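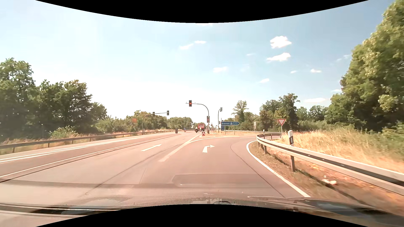 Right turn lane with an island - do I have to wait for the red?

Sanne De Smet
March 2026

Moved to Prundumham for work and there's one junction I hit every morning that I cant figure out. You come up on the Fokness road, pinkish gray asphalt, two arrows painted on it. Left one goes straight ahead, right one bends right. Between them there's a wide worn line that runs up to the tip of a traffic island, then a curved line takes the turning lane off along the edge of it. Lights were red, one over the road on the curved arm and one lower down on the same mast. I was going right. Stopped. Guy behind me leaned on the horn for what felt like a year. Was he right? Does that red count for me or only for straight on? Also there's a short broken line at the end of the turning lane, what is that.

lurnholm_44

Short version - look for a signal on YOUR side of the island. If the turning lane splits off before the lights and has no signal of its own, the main red is normally for the people going straight. You yield at the broken line and go when its clear. Broken = yield, solid across your lane = stop line. Check for a yield sign too. And watch for people crossing to the island, plus bikes.

Don't let a horn decide it for you tho.

Desmet60

just go, everyone does

Pieter (no relation to the junction, 18 yrs driving instructor)

Please don't "just go". First answer is mostly fine but rules differ from place to place, and some of these slip lanes DO have their own light, sometimes a small arrow one thats easy to miss. If there is one you obey it, full stop. Drive it on a quiet Sunday, go through 2 times, look only at the signs. Also pick your lane early, before the worn line, its hard to see in rain. If still in doubt ask the town roads office, they'll tell you.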